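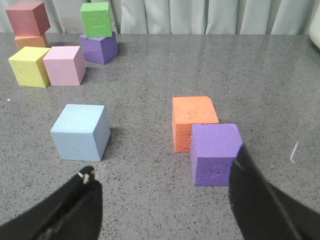 I bought my first foam cubes on a Saturday in February, from a toy shop in Graston that was clearing out its back shelves. I wanted something I could leave out that wouldn't wake the whole house when it fell over. Wooden blocks on a stone top sound like a car crash (ask my downstairs neighbor). Foam just sort of sighs.

That was a bag of 70, and I've been hooked ever since! I've tried the Holst ones, which are firm and a bit slippery, and the Trarkier set, which my nephew chewed. I'm not a purist. I like them all mixed up, smooth ones next to pitted ones, and I'm fond of a cube with a few dents in it.
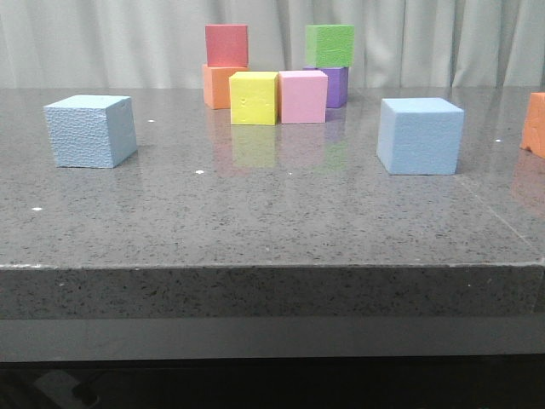
What I do with them is pretty simple. I build low. Two high is plenty for me, red on orange, say, or green on purple, and then a couple of singles in front, yellow and pink, like kids in the front row of a class picture. The light blues I like to set well away from everybody else. Leave some bare counter between things and the colors get room, and on a polished top you get those blurry little reflections thrown in for free.

I told all this to Sheldon Hawthorne, who runs the Skukel block club and owns 3,570 foam cubes, sorted by color in tubs down his hallway. He thinks I'm wasting my time with small groups. His last wall took 600 cubes and most of an evening, and he was so happy describing it that I nearly drove over to help with the next one.
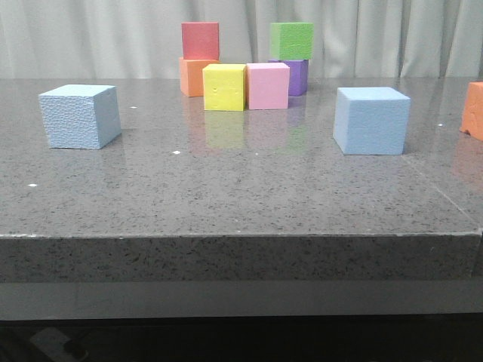
Still, I'm a small-layout person. Give me 10 minutes and a cup of coffee and I'll nudge the top cube of a tower back and forth, a little off center, then straighter, then off again. My sister says it's the same as fussing with throw pillows. She may be right, but you should see her couch.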